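Home | Tents | Packs | Stoves | Trip Notes | Basket (0)

Skakholm 2 Tent

I've been selling tents for long enough to be fussy about them, and the Skakholm 2 is the one I grab for my own weekends. It sleeps two grown-ups who like each other, with a porch at each end so you aren't climbing over anybody's boots at three in the morning. We had ours up on the shore at Plandia in November, in the sort of wind that makes you lie awake listening for pegs, and I slept like a log (my brother-in-law didn't, but he'd brought the wrong sleeping bag).

The inner hangs from the flysheet, so it all goes up in one go. If it's a dry night you can unclip the inner and leave it at home, and I often do. The poles are colour-coded at the tips. Do have a practice in the garden first though, the long one is bendier than you expect! 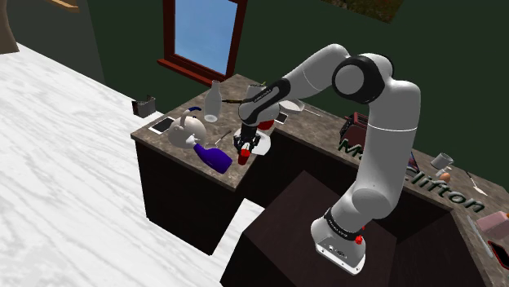

What you get

Flysheet, inner, 3 poles, pegs, guy lines and a stuff sack that's big enough to get everything back into. I add a little repair kit to every order, with a pole sleeve and some patches. The footprint is separate and made by Softić. You can manage without one on grass, but I'd want it on shingle.

Stavros Perić took his on the Cudero trail for a fortnight and wrote to say the zips were still running smoothly, though he'd have liked a bigger pocket by his head. Fair point. I hang a sock from the loop instead.

Price and posting

It's £164, and that includes postage anywhere on the mainland. Order before noon on Thursday and I'll do my best to get it to you for the weekend. If you put it up indoors and hate it, send it back clean and I'll refund you.

164 likes | 3 comments | Share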